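FOR RELEASE: 10 February 2020

Vonstead Supper Swap Moves Into a Bigger Home in May

Hi, I'm Nga Lã, and I have news I've been sitting on since the holidays – the Vonstead Supper Swap is moving! Starting in May we'll be cooking at Flullwood Hall, in the old dining room with the good windows.

If you haven't been to a swap, you bring one big batch of something you like to make, and you go home with a stack of dinners cooked by your neighbors. We had 13 households at our first one, all squeezed into my garage (sorry again about the bikes). Last year we traded 4,000 portions, and I still dream about Benito Aguirre's green chili.

The new room fits 200 people, so we can finally open up the waiting list. There are 33 families on it right now and they'll get first pick of the spring dates. Trinh Hồ is running the beginner table and Vy Phí is back with her soup class, which filled up in one evening last time, so please don't wait!

A seat is still free if you bring a dish. Pack everything in containers with tight lids and write the ingredients on top, nuts and shellfish first. 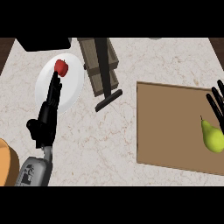
Community | Food & Home

I'd love to talk with local reporters and food writers before we open, and you're welcome to come taste things. Ánh Thân handles our press visits and can set one up at the Flullwood Hall front desk – mornings are best.

###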